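Oilcloth or proper fabric for an everyday table?
Home & Garden > Soft furnishings

marta_romaniuk
Monday, September 15, 2025
Right, need to settle this before I order. Table in the spare bedroom gets used for everything — sewing, homework, tea when the kitchen's full. Old cloth is past saving. Do I get wipe-clean or go for cotton again? Table is 65 cm wide so not much fabric either way. Leckie do a cotton by the metre I like, Gelta do the coated stuff. Don't want that plasticky smell.

otakar_u
Coated. Every time. You said homework, that means felt tips.

Vlasta9
Disagree. Had Gelta coated on ours, cracked along the fold lines inside a year. Once it cracks the dirt gets in and you can't scrub it out. Cotton goes in the wash at 40, done.

otakar_u
You stored it folded then? Meant to roll it. Says so on the label.

Vlasta9
Who reads the label on a tablecloth. And roll it where, I live in a flat.

otakar_u
Round the cardboard tube it came on. Behind a door. Takes up nothing.

xiuying_hao
Sewing matters more here than the felt tips imo. Coated cloth is slippy, pattern paper slides all over it and pins go through and leave holes for ever. Cotton grips a bit. I cut out on mine with a mat on top, no bother.

Also get a pattern on it. Plain shows everything. Small flowers hide tea like you wouldnt believe.

marta_romaniuk
Hadn't thought about pins. I do pin straight into it sometimes, bad habit.
@Vlasta9 does yours shrink? Last one went about a hand short at each end and looked daft.

Vlasta9
First wash yes. Wash it before you hem it. Buy extra. After that nothing.

blazena_h
Came over from the curtains thread. Third option, get both?? Cotton on top for looks, cheap wipeable thing under it to save the wood. Done this since January with the stall in Prasard market, they cut to size while you wait. Underneath one doesn't need to be nice.

otakar_u
So you wash the top one AND still have the plastic one. Worst of both.

blazena_h
It's for the wood, Otakar. Heat marks. Mine had a white ring from a teapot before I ever put a cloth on.

otakar_u
Trivet.

blazena_h
In a house with teenagers. Ok.

xiuying_hao
lol
For the white ring try a barely warm iron over a dry tea towel, few seconds at a time, keep lifting it to look. Depends on the finish, do a hidden bit first. Got most of one out of my mum's sideboard that way.

Vlasta9
Don't do that on anything waxed. Ask me how I know.

marta_romaniuk
Waxed I think? Will leave the iron alone then.

Ok so leaning cotton, floral, bought long. Anyone got a floral one up in a bedroom? Worried it'll be too much in a small room with patterned bedding as well. The Rutport shop has one marked down to 2998 but it's the loud one with the big roses and they won't take sale stuff back.

xiuying_hao
Don't pay that for big roses you aren't sure of. Ours is in a bedroom too, here

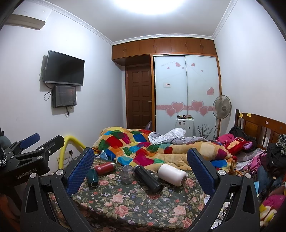
Our floral cloth, bedroom table

You stop noticing it after a week tbh. I'd keep the bedding quieter if you can, or pick one colour out of the cloth and repeat it in a cushion.

marta_romaniuk
Oh that helps, thank you. Less scary in a real room than on the shop website.

otakar_u
Will still have felt tip on it by Christmas.

Vlasta9
Then she washes it. That's the point of cotton.

otakar_u
Permanent felt tip.

blazena_h
Surgical spirit, dab don't rub, kitchen roll underneath. Gets most of it off cotton. On the coated stuff it takes the print off with it, so there's your answer.

otakar_u
Fine. Not on the good Gelta though, only the thin one. The heavier weight holds up.

Vlasta9
Mine WAS the heavier weight

marta_romaniuk
Ordered 3 metres of the Leckie, the small sprig one. Far too much but after the shrinking business I'm not risking it. Anyone know if you should press the hem before or after mitring the corners? Always end up with a lump.

xiuying_hao
Before. Press both folds in, open out, then trim the corner off across the diagonal, leave a bit for the seam. The lump is from not trimming enough.

blazena_h
Or just round the corners off and bias bind it. No mitring. Any dinner plate as a template.

marta_romaniuk
Dinner plate it is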